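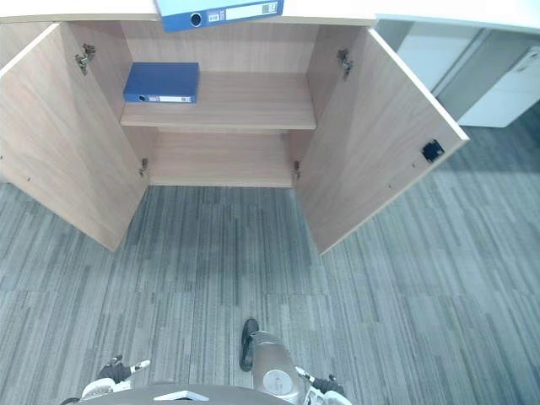 Page last updated: October 30, 2021

Local news | Town services

The Jelavstead planning office has started moving its paper permit files into new low cabinets in the Sturulel building. The town expects the reading room there to open to the public once the shelves are filled.

The files are kept in blue lever-arch binders, which lie flat on the cabinet shelf with the spine and its label facing out. Each cabinet has two doors and a light wood-grain finish, with a pale countertop where a binder can be set down while it is being checked in or out.

The binders were stored in a rented unit on the Irano road until July, when the lease ran out. Residents who wanted to look at an older permit had to ask in writing and wait up to 5 working days for the file to be brought to town hall. Under the new arrangement, most files can be seen the same day.
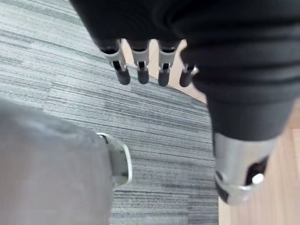
In the records room at the Sturulel building, Jelavstead.

The town holds 3,840 permit files on paper. The first 300 binders to be moved cover houses and garages in the old center, where the office gets the most requests. Files for farm buildings and the De Smet industrial park will follow. Drawings too large for a binder are staying at town hall in flat drawers.

Labels are being checked against the register as the binders go in. Where a label is missing or does not match, the binder is held back until the permit number has been confirmed. The office said a small share of the older files have two numbers from the time when the town changed its system, and both will be listed in the new index.
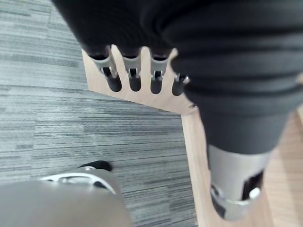

Requests made before the move do not need to be sent again. Anyone who has already paid for copies can pick them up at the town hall front desk as before. Copies of up to 100 pages will be made on the spot at the reading room, and larger orders will be mailed. The charge per page stays the same.

An opening date for the reading room will be posted at town hall and on the planning office page.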